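Chapter 4
Color, Surface, and Shadow in the Lived-In Room

Before you start this chapter you should have finished the floor plan exercise in Chapter 3. You will need the same plan again, along with a pencil, a notebook, and a small lamp that can be moved.

Most people asked to describe a room begin with the furniture. They list a couch, a table, two chairs, and then they stop. If you ask for the color of the wall, they give one word. The wall is red, or it is cream. In practice no wall is one color for a whole day, and very few are one color at any single moment. A painter who touches up a patch at noon may find at 6 p.m. that the patch shows. A tenant who picked a rug under store lights may find that it looks gray at home. These are ordinary problems in furnishing and upkeep, and they come from the same source: the color we see depends on the surface, on the light that reaches it, and on what stands between the two.

This chapter deals with warm colors in particular. Rust, brick, terracotta, and the browns near them are common in older housing and have come back in newer housing as well. They are forgiving in some ways. They hide small scuffs, and they look comfortable under household bulbs. They are less forgiving in shadow. A pale wall in shadow turns a darker gray, and the eye accepts it. A rust-colored wall in shadow can move toward maroon or even purple, and people who have not seen this before sometimes take it for a stain.

4.1 Local color and apparent color

We will use two terms throughout. Local color is the color a surface has under even, neutral light. Apparent color is what reaches your eye at a given time and place. Paint stores sell local color. Everyone who lives with the paint sees apparent color.

The distance between the two depends partly on how close you stand. From across a room, a wall reads as one block with clear edges, and you compare it with the floor, the trim, and the door. Up close, those comparisons are gone. You may see only a soft change from a lighter, pinker tone to a deeper one, with no line where the first ends and the second begins. Boundaries that seemed plain from the doorway are hard to find.

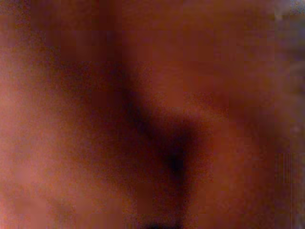

For this reason, a color survey is always done at two distances. The surveyor first stands at the doorway and writes down the main color of each large surface. The surveyor then goes to each surface in turn and writes down the lightest and darkest tones found on it. Plain words are enough. "Dusty rose at left, dark maroon at center" is a useful note. "Reddish" is not, as it could apply to any part of the wall.

4.2 The Derstead rooms

The examples in this chapter come from a row of rental apartments in Derstead. The building was repainted in August, and one warm brown was used in every living room. The order came to 725 liters, all mixed by Warraich from a single formula. Within weeks, tenants on the north side were reporting that their rooms had been given a different paint.

They had not. The rooms on the south side received direct light for much of the afternoon, and the wall looked close to orange. The north rooms were lit mostly by lamps. In those rooms the corner behind the bookcase fell into a long shadow that deepened toward the floor. The owners sent out a survey based on the Nedimow method, which we will follow in Section 4.3, and the notes from the two sides of the building hardly shared a word.

The full set runs to 1,557 notes. We will work with 50 of them, reprinted at the end of the chapter. The Kurkov chart, which places warm colors on a scale from peach to dark brown, is printed on the facing page. Keep a finger there as you read.

Before going on

Choose one wall in the room you are in now. Write down its local color as best you can judge it. Turn on the lamp, set it on the floor, and write down the lightest and darkest tones you find. Move the lamp to a table and do it again. Save both sets of notes for Section 4.5.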